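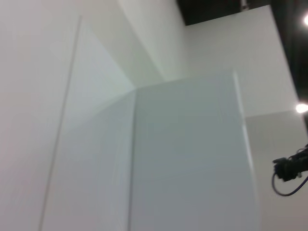
Wrist camera loses tracking near white walls, pose jumps

Posted by Njål Holmgren, 18 August 2021

Hello all. I am writing visual odometry for a two-arm cell at Aasen. The booth is white inside, and the camera sits on the wrist. When the arm turns the camera upward and comes close to a panel, the tracker finds almost nothing on the walls. The few features it keeps are on the two bright lamps and on the black device with the hanging cable at the right side. Then the estimated pose jumps, and the planner (Bekik, default settings) stops the motion.

In my last log the jump comes at frame 1040 of 1856. I have already tried to lower the corner threshold. It gives more points, but they are noise and the result is worse. Is there a way to make this stable without putting stickers on the walls? I am not allowed to put stickers.

Gunvor Berge

Lower the exposure. I had the same with lamps and it helped me a little.

Ebbe Sjögren

Lower exposure will reduce the glow from the lamps, but it does not give you texture on a white panel, so I would not expect much from that alone.

You have joint encoders. Use forward kinematics as the main source of the camera pose, and let the vision only correct it. When the number of inliers is below a limit, skip the visual update completely and let the covariance grow. I use 33 as the limit, but you must find your own value with your own lens.

Second, mask the things that can move. A cable swings after the arm has stopped, and a tracker that believes it is part of the room will report camera motion. If the black device is on the other arm, you know its pose also, so you can project a simple box into the image and throw away all points inside it. Make the box larger at the bottom for the cable.

Third, look at line features. The seam in the wall and the bright rim of the panel are long straight edges, and they stay usable when corners are gone. One line does not fix the position along itself, so do not trust it in that direction.

Please check also the hand-eye calibration before you change anything. If it is wrong, the fusion will fight against the encoders.

Njål Holmgren

Thank you, Ebbe. I did the inlier limit first, with 57 in my case, and the jump at 1040 is gone in replay. The mask is not done yet. Do you inflate the covariance by time or by joint distance?

Ebbe Sjögren

By joint distance. When the arm stands still it should not grow.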